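The White Table, January 2020

Gromia Workshop, gallery page. We spent much of the winter choosing one tabletop, and these are the notes to prove it. 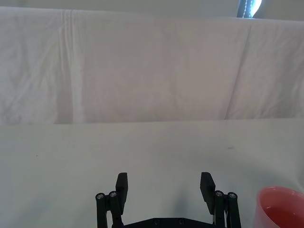

A reader in Flomberg writes that white is a mistake, that hers showed every coffee ring by the second week, and that we'll be back to oak within the year. She may be right. She also sent 11 paint chips, all of them beige.

Flat, pale, good with a soft shadow. The old top had a slope that sent pencils toward the door.

We looked at 17 finishes before this one. The Dornel catalog calls its version "Quiet Snow" - we call ours white.

Care so far: damp cloth, no scouring powder, no soup. The soup rule dates from November and is not up for discussion.

The old top is free to anyone who can carry it down the stairs. Bring a friend and measure your car first.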